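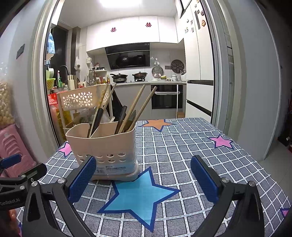

Utensil caddies go to every flat at Ham housing project

Tenants moving into the Ham apartments this June will find a utensil caddy waiting on the kitchen table, the housing association Gadell said. The association has bought 400 of them, enough for every kitchen in the project and a small reserve at the office.

The caddies are part of a starter kit for the shared and single kitchens in the three buildings on Stiltov Street. The kit also includes a cutting board, a dish rack and a set of hooks for the inside of the pantry door. Tenants keep the kit when they move out.

Gadell decided on the kits after a survey of tenants in its older buildings last winter. Drawer space was the most common complaint. Kitchens in the Ham buildings have 2 drawers, one of them narrow, and many households said that long tools such as spatulas and ladles would not fit in either. Some people kept them in jars or mugs next to the stove, where they tipped over easily.

The model chosen is a plastic container divided into compartments, with round holes near the base so that water can drain out after washing up. Wooden spatulas, chopsticks and knives can stand in it together, although the association recommends giving knives a compartment of their own.

A leaflet that comes with the kit has a short section on knives. It says that blades should point down, and that households with small children should keep sharp knives in a locked drawer or on a high shelf. It also asks people to let wooden tools dry before putting them back, and to empty the caddy and wash it in warm soapy water every week. A saucer or folded cloth can go underneath to protect the tabletop or a tablecloth from drips.

The leaflet was printed in large type at the request of older tenants. Copies will be left in the laundry room and by the mailboxes – people who already live in Gadell buildings can take one too.

The order was placed with Prallel, a household goods supplier that has worked with the association before. Prallel delivered the first boxes to the Ham site last month, and the rest are due before the final building opens. Gadell did not give a price for the caddies alone but said the full kits were paid for out of the furnishing budget and would not affect rents.

A trial run took place in the spring in one of the older buildings, where households used the caddies for 3 weeks and then filled in a short form. Most wanted to keep theirs. The main criticism was that a caddy filled only with long tools on one side could feel top-heavy, and the leaflet now advises spreading them across the compartments. Several households also asked for a darker color that would show fewer stains. Gadell said it would look into that for the next order.

Tenants who do not want a caddy can leave it at the building office during opening hours, from 9 a.m. to noon. Returned caddies will be cleaned and passed on to households in the older buildings, where there is already a waiting list.

Anyone on that list will be told by letter when one is available. Gadell said it could order up to 800 more if demand is high enough, but that no decision would be made before the Ham buildings are full.

The kits will be set out the day before each tenant picks up the keys. Larger items left over from the model apartment, including tables and chairs, will be offered separately – a list will go up in the lobby of the first building once everyone has moved in.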